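油圧式熱プレス機の日常点検と作動油交換の手順

Hikemwood 産業機械サポート室

適用範囲

本ページは、積層板および複合材の成形に用いる油圧式熱プレス機について、使用者側で実施できる日常点検と作動油交換の手順を定めるものです。対象は、当社が取り扱うGargシリーズの縦型四柱式プレスとします。電気制御盤の内部および安全回路に関わる作業は対象外ですので、担当のサービス窓口へご依頼ください。

作業は、事業所内で油圧機器の取り扱い教育を修了した方が、二名以上で行ってください。単独作業は禁止します。

事前に準備するもの

指定粘度の作動油、リターンフィルターエレメント、給油口用ろ過器、廃油受け、糸くずの出にくいウエス、トルクレンチ、校正済みの圧力計、保護眼鏡、耐油手袋。フィルターエレメントは、Prandeo製の純正品または同等のろ過精度を有するものをご使用ください。Oリングは再使用せず、交換のつど新品を用意します。

作業開始前の安全確認

1. 熱盤のヒーターを切り、盤面温度が作業可能な範囲まで下がったことを温度表示で確認します。
2. 可動盤を下限位置まで下げます。構造上、途中で停止させて作業する場合は、必ず機械式の安全ブロックを挿入してください。
3. 主電源を遮断し、施錠のうえ「作業中」の札を掲示します。
4. アキュムレーターを備える機種では、排圧弁を徐々に開き、圧力計の指示が零になるまで待ちます。
5. 残圧がないことを、作業者と確認者の双方が目視で確認し、点検表に記入します。

日常点検

始業前に油量計を確認し、油面が上限線と下限線の間にあることを確かめます。油面は可動盤の位置によって変動するため、毎回同じ位置で読み取ってください。

次に、シリンダーのロッド表面、配管継手およびポンプ軸封部の油漏れを調べます。にじみ程度であっても箇所を記録し、翌日以降の変化と比較します。継手の増し締めは、必ず残圧を抜いた状態で実施してください。加圧中の配管に手を近づけて漏れを探る行為は、高圧油の噴出による重大な負傷につながります。

運転開始後は、ポンプの音と油温を確認します。金属的な連続音が生じる場合は、吸込側のストレーナーの目詰まりまたは空気の混入が考えられますので、直ちに停止して原因を調べてください。

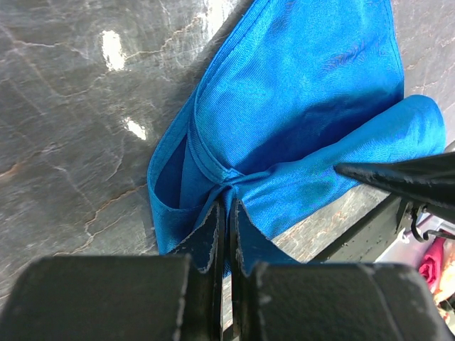 作動油は、油量が十分であっても定期的に交換する必要がありますか。

必要です。作動油は量が保たれていても、熱による酸化、摩耗粉の蓄積および水分の混入によって性能が低下します。当社では、新設機の初回交換を運転300時間、以後の交換時期を油の分析結果に基づいて決定する方法を推奨しています。分析を行わない事業所では、機種別の保守表に記載された周期に従ってください。

作動油の交換手順

手順1 排油
油温がやや高いうちに排油すると、沈殿物が油とともに流れ出やすくなります。ただし、やけどのおそれがない温度であることを確認してから、タンク下部の排油弁を開いてください。標準タンクの容量は300リットルですので、廃油容器は十分な余裕をもって準備します。

手順2 タンク内部の清掃
点検蓋を外し、底部の沈殿物をウエスで拭き取ります。繊維が残る布や綿くずの使用は避けてください。洗浄剤を用いる場合は、シール材および塗装への影響を事前に確認し、清掃後に残留がないようにします。タンク内壁に錆や塗膜の剥離が認められたときは、給油を行わず、窓口へご連絡ください。

手順3 フィルターの交換
リターンフィルターの蓋を開け、エレメントを真上に引き抜きます。使用済みエレメントのひだの間に金属粉が多く付着している場合は、ポンプまたはシリンダー内部の摩耗が疑われます。エレメントは廃棄せず、袋に入れて保管してください。新品のOリングには作動油を薄く塗り、ねじれのないように装着します。
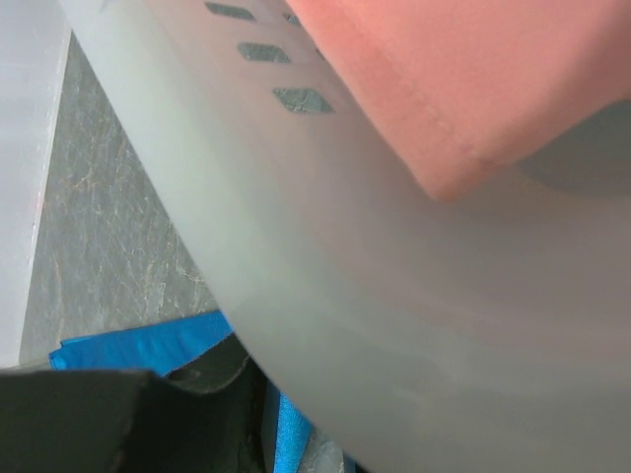 蓋の締付ボルトは対角の順に仮締めし、その後、機種別の保守表に定めるトルクで本締めします。一方の側だけを先に締め切ると、蓋が傾き、Oリングのはみ出しや漏れの原因となります。

手順4 給油
新油であっても容器内に微細な異物を含むことがあるため、給油は必ずろ過器を通して行います。異なる銘柄の油を混用しないでください。油面が上限線のやや下に達した時点で給油を止め、空気抜き後に不足分を補います。

手順5 空気抜き
電源を復帰し、ポンプを短時間ずつ断続運転します。異音がないことを確認したのち、圧力設定を最低にして可動盤を無負荷で昇降させます。昇降は13回を標準とし、動作に息つきや振動が残る場合は、いったん停止して気泡が抜けるまで静置してください。

手順6 昇圧確認
圧力を段階的に上げ、定格圧力の86パーセントに達した時点で保持します。保持中は圧力計の指示を記録し、保守表の許容値を超える低下がないことを確認します。熱盤の間には、必ず専用の試験用当て板を入れてください。当て板を入れずに加圧すると、盤面に傷や変形が生じるおそれがあります。

圧力が保持できない場合

まず外部への漏れの有無を確認します。外部漏れがない場合は、逆止弁への異物のかみ込み、シリンダーパッキンの摩耗、リリーフ弁の設定ずれの順に点検します。リリーフ弁の封印を使用者側で解くことは認めておりません。調整が必要なときは、機番と保持試験の記録を添えてお申し込みください。

廃油および記録の取り扱い

廃油と油の付着したウエスは、事業所の所在する自治体の定めおよび関係法令に従い、許可を受けた処理業者に引き渡してください。一般の排水系統へ流すことは厳に禁じます。

交換後は、運転時間、油の銘柄、給油量、エレメントの型番、保持試験の結果および作業者名を保守記録簿に記入します。記録簿は機械ごとに作成し、移設または譲渡の際には本体とともに引き継いでください。

部品の手配、油の分析および出張点検は、Brostutska サービス窓口で承ります。お問い合わせの際は、本体銘板に記載された機種名と機番をお知らせください。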